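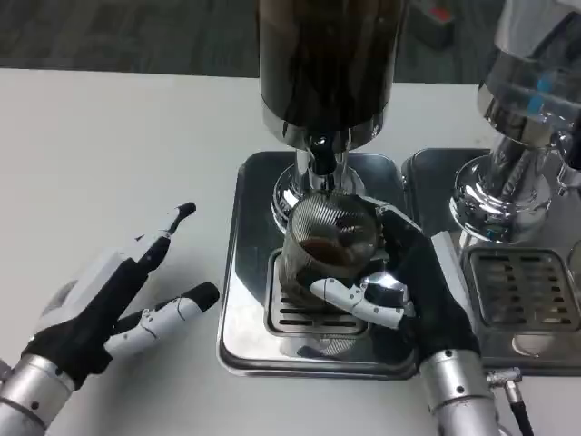
第3章 人のそばで働く機械の約束ごと

この章で学ぶこと
・作業前の点検と、作業区域の決め方
・手先が触れるものと、食品衛生の考え方
・止め方の基準と、止めたあとの再開手順
・記録の残し方

3.1 はじめに

前の章では、腕と手の動きをどう組み立てるかという話を、ずいぶん長々としてしまいました。計算の多い章でしたから、くたびれた方もいらっしゃるでしょう。この章では数式はほとんど出てきません。代わりに、職場の決まりごとの話をゆっくりしていきたいと思います。お茶でもコーヒーでも、お好きなものを手元に置いて読んでくださいね。

さて、コーヒーといえば、章の初めの写真です。ロボットの右手が網のフィルターかごを持ち、注ぎ口の真下に当てています。かごの中には挽いた粉が小さく盛られています。左手は開いたまま、台の上で控えています。仕事としてはごく地味なものですが、この章で扱う約束ごとの多くを、この地味な仕事に沿って考えることができます。手に何をかぶせるのか、空いているほうの手はどこに置くのか、ケーブルはどこを通すのか、隣の機械とどれだけ離すのか。どれも、動かし始める前に決めておきたいことばかりです。

筆者がこの分野に入りたてのころ、フォネルという小さな会社の試験室でお世話になりました。そこの主任だったイザリーヌ・ピカールさんは、プログラムの話をする前に、必ず台のまわりを一周させる人でした。若かった筆者は早く動かしたくて仕方がなかったのですが、歩いてみると、椅子が可動範囲に入っていたり、非常停止ボタンの前に段ボール箱が積んであったりするのです。いまでは筆者も、学生のみなさんに同じことをお願いしています。

3.2 規則・規格・良い慣行

言葉を少し整理しておきましょう。この三つは日常の会話ではよく混ざりますし、混ざっていても話はだいたい通じてしまうので、なおさら厄介です。

規則とは、法令や事業所の規程のように、守ることが義務になっているものを指します。守らなければ作業そのものが認められません。

規格とは、関係者が合意してまとめた技術上の取り決めです。それ自体に強制力がない場合でも、契約や規則のなかで引用されると、事実上の義務になることがあります。読むときは、必ず版を確かめてください。古い版の写しが棚に残っていることは、どこの職場でもよくあります。

良い慣行とは、文書になっていないことも多い、現場の知恵のことです。たとえば「休ませている手は、開いて見えるところに置く」という習慣があります。何も持っていないことが横に立つ人にひと目で伝わりますし、指のあいだに布巾などが残っていればすぐに気づけます。こうした習慣は、書き留めておかないと、人が入れ替わったときに消えてしまいます。

3.3 事例:ベテネル社の手順書

本章を通して参照する事例を紹介します。飲料の抽出作業を双腕ロボットに任せるにあたり、ベテネル社の安全担当ラーセン・ハジさんがまとめた手順書です。初版の日付は2018年2月25日で、読みやすさを考えてでしょう、とても平易な文章で書かれています。許可をいただいて、冒頭の部分を載せます。

作業前
1 作業区域の床に物がないことを、歩いて確かめる。
2 手袋に破れ、汚れ、ゆるみがないことを見る。食品用と清掃用を共用しない。
3 ケーブルを手で軽くたどり、関節に挟まる位置があれば留め直す。
4 非常停止を一度押し、両腕が止まることを確かめてから解除する。

作業中
5 腕の可動範囲に手や顔を入れない。粉がこぼれても、停止するまで拭かない。
6 器具の位置を変えるときは、先に運転を止め、周囲に声をかける。
7 湯を使う工程では、立ち会う人を必ず一人決めておく。

停止と再開
8 異音、落下、予定外の接触があれば、理由を考える前に止める。
9 再開は、止めた本人が区域を見回ってから行う。
10 止めた時刻と状況を記録票に書く。短くてかまわない。

8番の「理由を考える前に」という一節を、筆者はたいへん気に入っています。まじめな人ほど、画面をのぞき込んで原因を突き止めてから止めようとするものです。そのお気持ちはよくわかるのですが、原因は止めたあとでもゆっくり調べられます。

10番についても、少しだけ付け加えさせてください。同社では9月までに362件の記録票が集まりました。そのうちおよそ200件は、器具の置き直しに関するものだったそうです。大きな事故の記録ではありませんから、つい読み飛ばしたくなるところですが、ハジさんはこれをもとに器具の定位置を決め直し、台に目印を付けました。記録票の読み方は3.6節で詳しく取り上げます。

3.4 読み進める前に

次の節に進む前に、ご自分の実習室の台を思い浮かべて、紙に簡単な上面図を描いてみてください。きれいな図でなくて大丈夫です。腕の届く範囲、人が立つ場所、非常停止の位置、ケーブルの通り道を書き入れます。わからないところは空欄のまま残し、次の実習の折に現物を見て埋めましょう。この図は章末の演習でもう一度使いますので、なくさないようにノートに挟んでおいてください。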